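Ticket 407
Subject: Left and right gripper swapped during open day demonstration
Product: Stoketti paired hand grippers
Status: Resolved
Site: Baltelberg, upstairs office

Opened 10:12

Hello all, and thank you for picking this up so quickly with visitors due after lunch. We're setting up for the October open day and the two-handed container hold is giving us grief. Both grippers show green in the Werkus panel and both open and close nicely when squeezed, but the session viewer has them the wrong way round: squeeze the left one and the right-hand trace moves. I've restarted the panel twice and had a cup of tea in between, with no change either time.

Reply from support, 10:31

Good morning, and what a nice thing to be showing people! Could you open the pairing page and read us the two slot numbers? Please also send a still from one of the grippers while both are holding the container, so we can compare it with the traces.

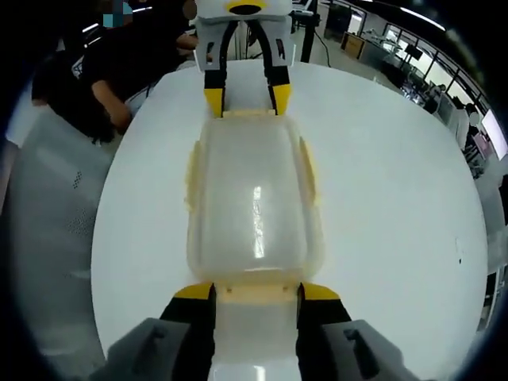
Update from site, 10:50

Slot numbers are 3,401 for the left and 2,498 for the right, and on the label inside the Didenko case they are the other way about, so I think we have our culprit. I did wonder whether the grip itself was confusing the viewer, but with the container clamped from both ends over the round table, yellow pads against the rim at the far side, both traces read closed as they should. It's only the names that are crossed. I'd sooner not press "Forget both" without a word from you, as last time it took our calibration with it.

Reply from support, 11:04

Very wise to ask. Please leave "Forget both" alone and use "Exchange sides" at the foot of the pairing page, then close the session and start a fresh one. The old session keeps the old names whatever you do, and that catches out a good many people. Your calibration stays put.

Update from site, 11:20

Lovely, that's done it. Left is left again and the calibration is still there. We did 12 practice holds afterwards and the names stayed right throughout. One small request while I'm here: could "Exchange sides" go nearer the top of the page? I had scrolled straight past it.

Reply from support, 11:26

Passed on to the panel team with your wording. Closing this now, but reply here if the names cross again this afternoon and it will reopen by itself. Have a good open day!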